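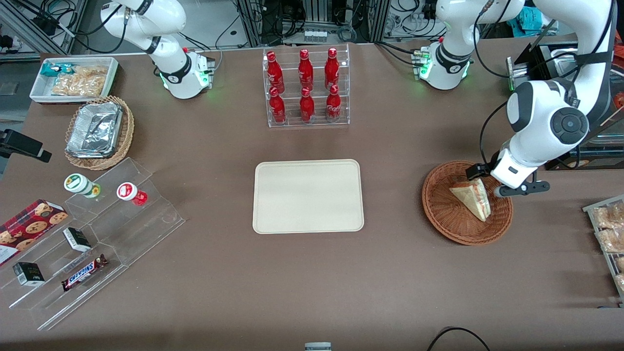

Évan Collet's comment on last week's notes was that a captain cannot set a field for the middle overs until the bowler has committed to a length, and that the handout had the two steps in the wrong order. The order has been changed in what follows. The remainder of Unit 5 stands as issued.

Unit 5: Bowling and field placement, overs 11 to 40
Revised 9/24/22

5.1 Restrictions in force
In a men's one-day international the second powerplay runs from over 11 to over 40. A maximum of four fielders may stand outside the 30-yard circle. With bowler and keeper excluded, five fielders must therefore be inside it. All placements in this unit assume that limit. The final ten overs, when a fifth fielder may go out, are covered in Unit 6.

5.2 Length before field
The length bowled determines the scoring areas available to the batter. A spinner who bowls full and straight concedes the drive and the sweep. A spinner who drops shorter concedes the cut and the pull, both square of the wicket. The captain should obtain the intended length first, then place the four boundary riders, then fill the ring. Filling the ring first tends to leave the deep square positions to whoever is left over.

5.3 Standard field, off-spin to a right-hander
Boundary: long-on, deep midwicket, deep backward square, deep cover.
Ring: mid-off, extra cover, point, short midwicket, short fine leg.
The single to long-on is conceded. Mid-off is kept up to invite the lofted drive against the turn. If the batter clears mid-off twice in an over, deep cover comes in and mid-off goes back. Two riders should not be moved for one shot.

5.4 Worked case: Trustville v Greton
Trustville batted first and made 241. Greton began over 11 with both openers in and two spinners operating against them from over 14. Kastov, bowling off-spin, held a good length and used the field in 5.3 without alteration until the first wicket fell. Charpentier bowled left-arm orthodox from the other end at a flatter trajectory, with a slip retained for three overs.

Points to note:
Retaining the slip left a gap at extra cover. Greton scored through it freely, and the slip was removed after the third over.
Kastov's dot balls came mainly from deliveries hit firmly to short midwicket. The position was 2 metres closer than usual, which cut off the single — but it also reduced reaction time on the pull.
The required rate rose through the phase although few wickets fell. Containment was achieved by denying strike rotation, with boundaries a minor factor.

5.5 Left-hand and right-hand pairs
When the pair is mixed, every single forces a change of field. The ring should be arranged so that as few players as possible cross the pitch. Short fine leg and point may exchange roles by walking a short distance each — the deep positions are slower to reset, and over-rate penalties apply.

5.6 Exercise
Draw the field for left-arm orthodox to a left-hander in over 33, fielding side defending 241, one set batter on 45. State the length first. Mark the conceded single and the position you would move first if the batter begins to sweep.

Reading for Unit 6: the notes on death bowling issued in April, sections 2 and 3.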